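Reading time: 14 min

Home | Issues | Authors | Submit | Contact

3. Simulated Test Environment

3.1 Motivation

The Duman build is a two-armed mobile robot assembled in a shared workshop, and the physical machine could be used only when the main bench was free. Door and panel tasks were also hard on the hardware. In July two finger mounts were bent against a hinged cabinet front, and replacement parts had to be cut again from stock. We therefore moved the early stages of the opening task into simulation and kept the physical robot for the final checks reported in Section 5.

The simulator, Ravano, is a thin layer over a general rigid-body engine. It loads the same joint limits and link masses that were measured on the bench. Motor friction was fitted by hand, one joint at a time, and we make no claim that the fit is good outside the slow speeds used here.

3.2 Panel and room

The task object is a large rectangular panel with a black border and a small black latch piece near its lower edge. Its surface carries a raised arch with vertical ribs. The relief was kept in the collision model as well as in the rendered mesh - a flat collision plate let the fingers pass through the ribs and gave contact forces that were of no use to us. The surface is split along a diagonal into a pale part and an orange part, and the relief continues over both. Surface colour has no effect on contact, but it does affect the edge detector described in Section 4.1.

The room has brick and plain walls and a dark floor. Lighting is a single source with shadows enabled. Shadows were first left out to save time, and detection scores on those early runs were too high to be believed when compared with the workshop. Figure 3 gives a view from the robot's own side, with both arms raised towards the panel and the top edge of the body in the lower part of the view.
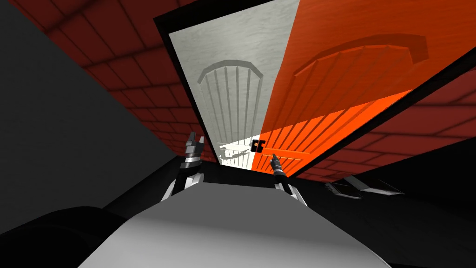

Figure 3. Two-arm approach to the panel in Ravano. The left gripper has two pointed fingers; the right tool is slimmer and is aimed at the lower orange edge, below and to the right of the latch.

3.3 Trial procedure

Each trial starts with the base parked and both arms folded. The base pose is drawn at random within 200 mm of a nominal point, and the panel colours are drawn from a fixed list. The left arm is then given a target on the latch side and the right arm a target on the lower edge. A trial is stopped when the panel has swung past the set angle, when any joint reaches its torque limit, or when the time allowance runs out.

We ran 2,000 trials with the relief in the collision model and 1,000 with the flat plate for comparison. All were run overnight on one desktop machine in the workshop office. Seeds and start poses were logged, so any single trial can be played back.

Two limits should be stated. The latch is modelled as a rigid piece with a simple release force, whereas the real one sticks when it has not been used for some time. The fingers are also rigid in simulation, and the rubber pads on the real ones give slightly under load.

Comments (3)

Mwangi Khaemba: Was the release force measured or guessed? I built a similar arm at Drodau and found the value changed a lot between the first pull and the second.

Reply from the authors: Measured with a spring scale, first pull only. We will add the second-pull value to the table.

grolu_bench: Would like to see the flat plate results split by start pose. The mean hides too much.

Previous section | Next section | Back to contents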